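Section 3: Planning and budgeting before you order

If you skipped Section 2 because you already know what a two-arm cell looks like, fine, I'd have skipped it too. Please don't skip this one though. I've helped set up enough Titon cells to know that the arms are the easy part of the budget, and it's the stuff bolted, plugged and taped around them that eats your December.

I'm writing this for the person who has to fill in the purchase request. If that's not you, go find them and sit down together, it'll save you both a second meeting.

3.1 Work out what the cell is for

1. Write down the first job you want the arms to do. One job, in one sentence. Mine was "put a printed sheet into a display frame," and everything I bought came out of that sentence.

2. List every object the arms will touch. Include the floppy ones! Sheets, bags and cloth need two hands much more often than people expect, and that decides whether you can get away with a single arm.

3. Weigh the heaviest object and measure the widest one. Write both next to the job.

4. Show the list to whoever will run the cell day to day. At our place that's Oanh Cao, and she crossed off two objects and added one I'd completely forgotten.

Note: If your list runs past one page, you're planning two cells. Pick the first one and put the other list in a drawer.

3.2 Choose the grippers before the arms

I know this feels backward. Do it anyway, as the gripper sets the weight at the wrist and the weight at the wrist sets the arm.

1. Go back to your object list and mark each item rigid, soft or thin.

2. For thin items, ask the supplier for a loan set of fingers and try them on your own material. Shiny card behaves nothing like the matte samples they bring along (I lost a whole afternoon to this).

3. Check the cable exit on the gripper. You want enough slack for the wrist to turn, and you want to see where that slack goes when the arm reaches across the table.

4. Order spare finger pads with the first order. They're cheap then and weirdly slow to arrive later.

Caution: Don't mix finger types between left and right on a first cell unless the job demands it. You'll be keeping two sets of spares and two sets of settings, and you'll fit the wrong one at least once.

3.3 Put the budget together

I use five lines. Kamran Memon in our finance office likes them in this order, so that's the order you're getting.

1. Arms and grippers. Use the written quote, never the web page price.

2. Table and mounting. The Hutard bench we chose came with a rim I liked and a height I didn't. The riser kit, part 423 in their catalog, fixed that, but it was a separate purchase and needed a separate signature.

3. Cameras and lighting. Budget for diffusers if you handle anything glossy. A bare lamp on a glossy sheet gives you a white stripe exactly where you need to find an edge.

4. Practice material. Put real money here. We went through 38 printed sheets before I was happy, and I'd only asked for 11.

5. People's time. Installation, teaching the job, and the odd morning when nothing works and you're all standing there with coffee.

Note: Ask whether shipping includes getting the crates through your door. Darkgate, who delivered ours, stopped at the curb, and that was in the contract if I'd read it properly.

3.4 Buy your test props

This is my favorite part, so bear with me. You need props that look like the real job and that you don't mind ruining.

1. Buy two frames of the same model. Plain black ones with thin bars are good, they show up nicely against a pale table.

2. Get sheets in the final size and the final finish. Dark glossy posters are a hard test and I recommend starting with one, as an easy prop only tells you the easy things.

3. Keep the printing realistic. Large lettering down one side and a logo in a corner give the operator a quick way to tell which way round the sheet is.

4. Store the sheets flat. A curl picked up in a tube will change how the sheet hangs from the fingers.
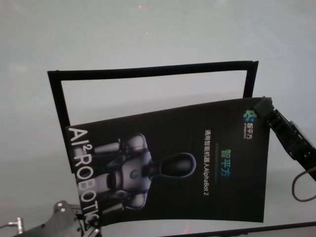
When you start planning the trials, give the two-handed steps more time than the one-handed ones. I'd allow double. One arm holding a corner is quick to teach, but bringing the second arm to the opposite corner of something that bends takes patience, and you'll want to rerun it every time the finish or the paper weight changes.

5. Label the props and keep them for the acceptance check in Section 5. Mehrangiz Heydari threw ours out during a very thorough tidy and we had to reorder the lot.

3.5 Get the quote in writing

1. Send the supplier your job sentence, your object list and a sketch of the table with its measurements.

2. Ask for these as separate lines: arms, grippers, controller, software license, installation, training.

3. Ask how long the software license runs and what the renewal costs. If the answer is "it depends," ask again by email.

4. Get a name for support calls. Ours is Keyvan Alipour at Sharifi and he picks up before 9 a.m., so that's when I call.

Caution: Don't sign until your electrician has seen the power requirements and your safety lead has seen the reach drawing. Moving a bench on paper is free.

Once the quote is signed and the bench position is marked on the floor, go on to Section 4, Unpacking. Keep your object list handy, you'll need it again at step 2.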